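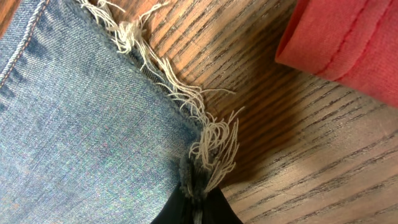 The Long Goodbye to a Pair of Jeans

I have owned one pair of jeans for longer than I've owned any car, any couch or any opinion about olive oil, and this fall I finally spread them out on the table and decided to do something about them.

It took me most of October to get that far. They'd been on the chair in the bedroom, then on the hook behind the door, then in a paper bag marked "decide" along with a cardigan and one oven mitt. Every few days I'd take them out of the bag, hold them up to the window, think fondly about my twenties and put them back. My sister calls this my filing system.

I bought them secondhand for $4 at a church sale in Kakville, the year I moved there for work and knew exactly one person (my landlord). They were already pale then. Somebody else had done the hard part, the stiff months when new denim stands up by itself and leaves blue on your knees, and I got the good years. I wore them to paint two apartments. I wore them on the drive west, all 1,739 miles of it, with the seat warmer stuck on. I wore them to a wedding once, under a very long coat, and I'd do it again!

So you can see why the bag marked "decide" wasn't getting anywhere.

The hem

The fringe was my own doing. I cut the hems off with kitchen scissors at eleven at night, the evening before a trip, using a cereal box as a ruler, and I always meant to turn them up and stitch them properly. I never did, and the edge went its own way.

If you've ever cut denim and left it raw, you know how it goes. The blue threads run the length of the leg, the white ones run across, and once there's no hem to hold things together the blue ones drop out a little at a time and leave the white ones hanging there with nothing to hold on to. They curl. They knot up with each other. After a trip through the dryer they come out like something you'd find under a bed, and you pick at them while you're on the phone, and then there are more of them.

I used to trim mine with nail scissors. I thought I was being tidy, but every trim took off the bits that had tangled up nicely and gave the next row a clean start, and I'd guess I lost a good inch that way. What I should have done was run one line of machine stitching a little way in from the edge and then left it alone to get as shaggy as it liked up to that line. It takes five minutes a leg. I know this now. I've had it explained to me by a professional, and she wasn't especially gentle.

The professional

Deepika Chettiar mends clothes in a narrow room upstairs from a dry cleaner, on the far side of the Pullbridge, and I found her because a coworker's coat came back from her with an elbow I couldn't find. I mean I looked for it. I had the coat under a lamp.

I'd pictured somebody who would sigh happily over old denim with me. Deepika turned my jeans inside out before she'd even said hello properly, went over the seams with her thumb and asked how often I washed them. I said not often. She asked what I meant by not often. I'd rather not repeat the answer in print.

People have a lot of ideas about washing denim, she told me, and most of them come from people who are selling it. Her view is that sweat and grit wear cotton out too, and that a dirty pair of jeans isn't being saved for anything. Cool water, inside out, zipper closed, hung up by the waistband. She's not against the dryer on moral grounds but she did look at my fringe for a while.

Then she turned them right side out again and started at the top, and this is where I learned that I'd been looking at my own jeans wrong for years. I'd been fretting over the fading. Fading is only color leaving, she said, and you can have very pale cloth with plenty of life in it. The places to check are where the layers pile up: the waistband, the belt loops, the point where the fly comes down and everything meets. Those carry the weight every time you haul the jeans up by the loops with two fingers (guilty), and when they go, they take a piece of the jeans with them. 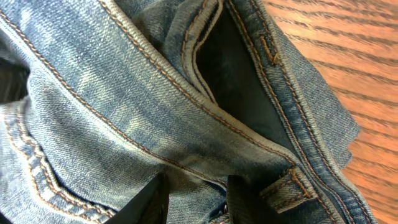 She has a test for loops, and you can do it at home. Hook a finger through and pull straight out from the waist, gently, and watch the cloth at either end of the bar tack. The bar tack itself, that thick little zigzag, will outlive us all. It's the denim next to it that gets tired, and if you see the weave opening up like a blind when you pull, put a patch of something light behind it this week and don't wait for the hole. Mine passed. I was prouder than I had any right to be.

She had me feel the fold along the top of the waistband too, all the way around, with my eyes shut. Your fingers find thin spots faster than your eyes do, especially on pale denim, where everything looks a bit worn anyway. I found one spot I'd never noticed. She'd already found it, of course, and had been waiting to see if I would.

About that orange thread

I asked her whether I should match the stitching, and got my favorite ten minutes of the afternoon.

There is no such thing as jeans orange. There's tobacco and copper and old gold and a sort of mustard, and there's what any of those turn into after a few hundred washes, which is a color you can't buy. Deepika keeps a shallow drawer of them. She pulled out eleven spools and laid them one after another along my seam, and every one was wrong, and then she took a twelfth and it disappeared. It had come from an old batch by Ditis that she'd been rationing for years. The number on the end of the spool was 2261 and she said it out loud in the voice other people use for a good vintage.

If you don't have a drawer like that (I have a cookie tin), her advice is to go one shade duller than you think you need. New thread shines. You'll hold it up against the old stitching and it'll look drab in your hand, and once it's sewn in it'll look right. And use proper topstitching thread for anything that shows, with a needle big enough for it. I'd been using regular thread doubled over for my entire adult life. It snarls and sits crooked. I had honestly believed that was me.

The knee question

Denim wears through in a particular order, and it's the same order as the hem in a way. The blue goes first, rubbed off by every floor and flower bed you've ever knelt on, and then you're left with the white threads lying there side by side with gaps between them. That stage is the one to act on. The white threads are a ladder you can weave back into. Once they snap you've got a plain hole, and a plain hole needs a patch.

But should you do anything? Plenty of people want the gap. I liked mine for a long time, until I put my toe through one while getting dressed in the dark and heard a noise I still think about.

My friend Aino Räsänen is firmly on the side of leaving things alone. She has a pair she's been wearing since art school, by a small label called Juntunen, and she's let them go wherever they like, and on her it looks wonderful. Her one rule is that you back the spot. You take a piece of soft cotton, an old shirt is perfect, and tack it on the inside with a loose running stitch so the white threads have something to rest on. From the outside you see the worn place as it is. From the inside, your toe can't get at it. It's such a sensible middle road that I was annoyed I hadn't thought of it, and I've since done it to two other pairs and a jacket.

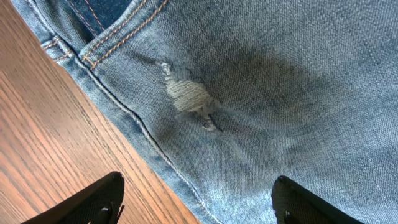 If you want to try it yourself

Clear the table. I say this as a person who once basted a pair of shorts to a placemat.

Wash and dry the jeans first, and press them if you can stand to. Cut your backing a good inch and a half bigger than the worn part on every side, and more if the cloth around it has gone thin, because sewing to weak denim just moves the problem over. Round off the corners of the backing. Square corners poke, and they show through from the front as a little hard edge.

Slide a magazine down inside the leg before you pin anything. You're holding one, so that's taken care of!

Pin from the outside with the white threads lying straight. Comb them with the needle if they've drifted. Don't pull them tight, and don't snip the loose ones, however much you want to. Then run your stitches in rows, small on the front, long on the back, and let the thread stay a bit slack at each turn so the cloth can move when you bend. I used a dull gray-blue for this part and saved my copper for the seams.

For the hem, it's that single line of stitching I mentioned, and I went around twice. My machine complained loudly at the side seams, where there are so many layers that it climbs up and then falls off the other side. Deepika's trick is a bit of folded cardboard under the back of the presser foot as you get to the bump, so the foot stays level. Turn the wheel by hand for those few stitches. You'll feel when you're over.

The whole business took me two evenings and most of a radio play about a lighthouse. I've put the cardigan back in the closet, and the oven mitt is now in the bag by itself.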